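Skinolell sets out single scale for bitterness in tonic water and bitters

Drinks makers could soon be labelling bitterness on one common scale, under a method published in October by the testing laboratory Skinolell.

Beer has long had its own bitterness units, which estimate the iso-alpha acids that come from hops. They are of little use for drinks made with quinine, gentian or wormwood, where the bitter compounds are different and a tasting panel is normally used instead. Results vary from one panel to the next.

The new scale, named Wasilewska after the chemist who drew up the first version, combines two measurements. Liquid chromatography gives the concentration of each bitter compound in the sample. Each figure is then multiplied by a weighting taken from the lowest concentration at which trained tasters could detect that compound in water. The weighted values are added together to give one number.

The laboratory tested 755 drinks bought from shops in 4 countries. Plain lemonades scored close to zero and most tonic waters fell in the lower part of the range. The highest score, 3841, went to Karness, a gentian bitters sold in small bottles and meant to be used by the drop.

Sugar is left out of the calculation. It masks bitterness on the tongue but does not change the amount of the compounds present, so a sweet tonic and a dry one with the same quinine content receive the same score. Samples are degassed before testing and held at room temperature.

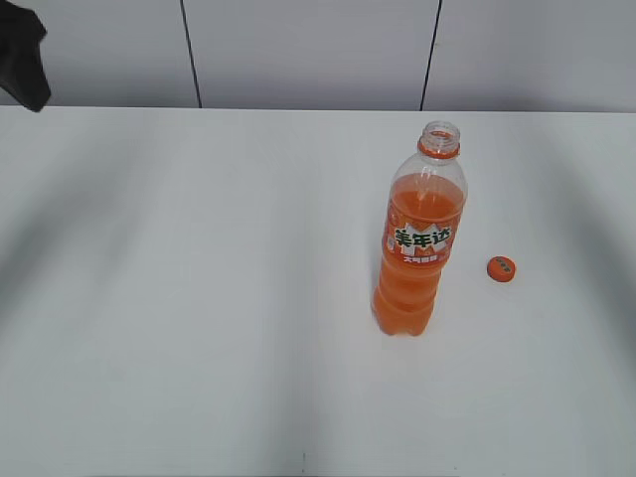
Kenneth Samonte said the omission of sugar would confuse shoppers, who judge a drink by how it tastes and would expect the number to do the same. He would prefer two figures on the label, one for the compounds and one for the finished drink.

Skinolell said a correction for sweetness was being studied, with acidity to be looked at afterwards. The soft drinks firm Virkard has agreed to supply 10 test recipes with stepped levels of sugar and a fixed level of quinine. Use of the scale on labels would be voluntary.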